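Medical ID bracelet or wallet card for a blood thinner?
Posted by Fikri Teoh, 4 February 2026

My mother is 74 and was put on a blood thinner after a clot in her leg. She also has a penicillin allergy. She lives alone and still takes the bus to Jekholm twice a week. The pharmacist gave her a folded paper card, but it is already coming apart in her purse. I want something that ambulance staff would find if she fell and couldn't talk. Is a bracelet worth the money, or is a better card enough? And what should be written on it? She has a long list of conditions and I can't fit it all.
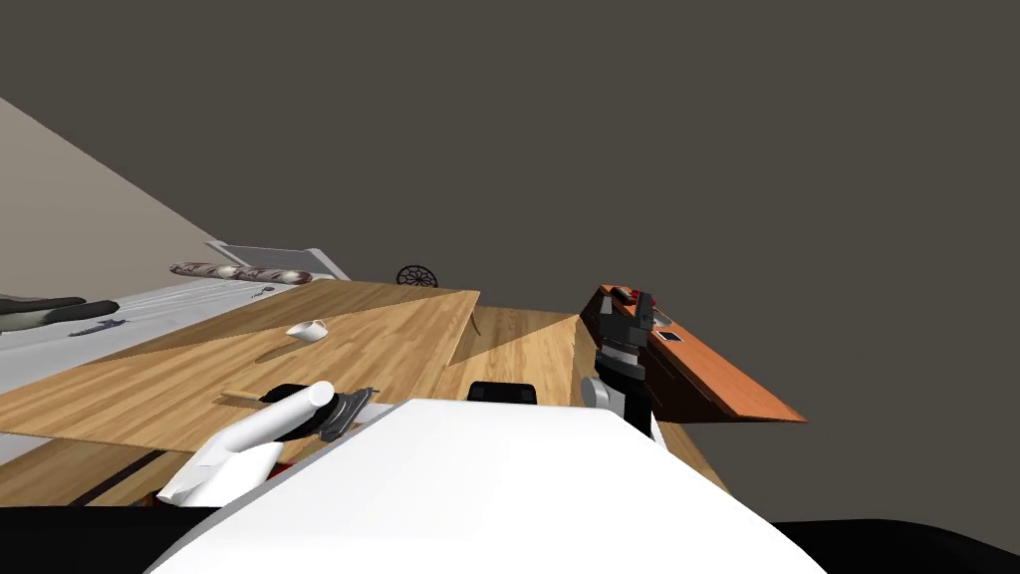 She doesn't wear jewelry apart from a watch, so a bracelet may take some persuading. She does carry a phone but forgets to charge it.

Kurniawati Tjoa
Get both if you can. I have worn a bracelet for seven years and my husband carries a card. A bracelet gets noticed first because it is on the wrist where they take a pulse. A card only helps once someone opens the purse.

For the bracelet, keep it short. Mine has my name, the drug name, the words BLOOD THINNER, the allergy, and a phone number for my daughter. Put the drug's generic name on it, as brand names differ from place to place. Leave off old operations and anything that doesn't change what they would do in the first hour.

The longer list goes on the card. Full medicine list with doses, the conditions, her doctor's name and number, and the date you wrote it. Type it, print it small and have it laminated. Make a second copy for the fridge door.

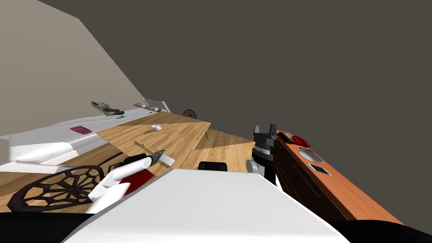

Check the card each time a prescription changes. We let ours go out of date once and it still listed a pill my husband had stopped in March of the year before.

If she won't wear a bracelet, there are small tags that slide onto a watch strap. They are easy to miss, so pick one with the medical symbol in red.

Hafiz Tuhumury
just use the phone, there's a medical ID screen that opens without the code. free

Tuva Öberg
The phone screen is fine as an extra, but Fikri said hers is often flat. I would also ask the clinic that checks her blood thinner. Mine in Zivcombe handed out plastic cards at no charge, and the nurse filled in the dose and the reason for taking it. Ask whether she should write down the clot date too. Mine said yes.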